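4. Setting up the table for a reset run

Okay, so you've got Favia installed and the arm homes without complaining. Now for my favorite part: collecting runs for the reset method (the one Ilaria Costa and I wrote up, where the policy learns to put the table back as well as clear it). I've done this 1,020 times, so these steps are how I do it now, and they're a bit different from the January version.

1. Stick your paper labels along the back edge of the tabletop, printed side up. Press the corners down hard!

2. Put out the cup, the fork, the spoon and the bowl. Keep the fork and spoon side by side with the handles toward you.

3. Open Kadwood and load the layout file. Wait for the label check to pass before you touch anything else.

4. Start recording, then give it 2 seconds before you send the first move.

Note: I used to tape down outlines for every object. Don't bother. With outlines we got 165 good resets and the policy fell apart as soon as the cup moved an inch. Loose placement took longer to train, but it held up much better.

Caution: keep your hands off the table while the arm is live, even if the spoon is sliding. Hit stop first (Renzo Morelli has the bruise to prove it).

5. Bring the gripper over to the bowl and check your view against mine before you go on.

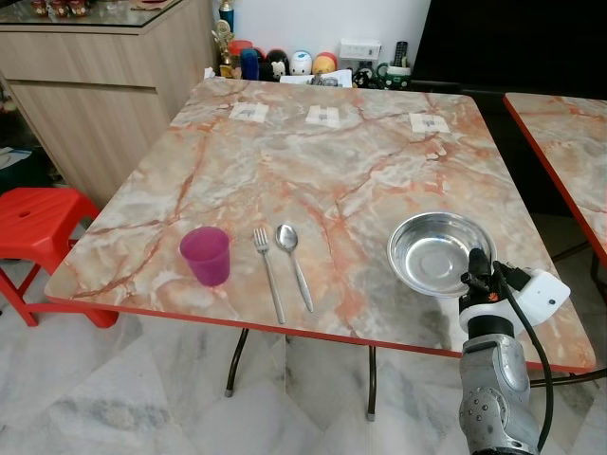 Page 6

The bowl sits on the right, with the cutlery between it and the cup. If your labels are hidden behind the arm at this point, back off and start the approach again.

6. Save the run, even a bad one. Barbieri sorts them later and the failed ones go into training too.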